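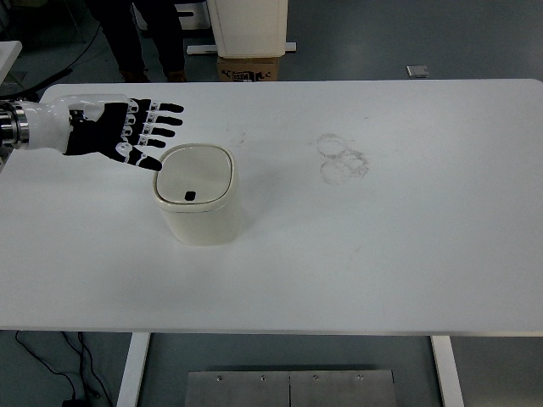

How late could they stay? Until 6, and Mr. Rowbotham had the keys.

Filed under: Flash / School Stories

Cadi typed fast. Two lines changed, save, run. The hand over the bin again.

"Kershaw's team got theirs working in October," Natalie said.

"Kershaw has money."

Rorkside had 700 dollars and a club - that was it. Regionals at Jestport, two weeks off.

"Lower," Cadi said. "Just a bit lowr."

Natalie held her breath. Keys jingling in the hall.

"One more," Cadi yelled. "One more, sir!"

Comments

Kirsty B: did they get to Jestport??

purkar_reader: Want part 2. Typo near the end btw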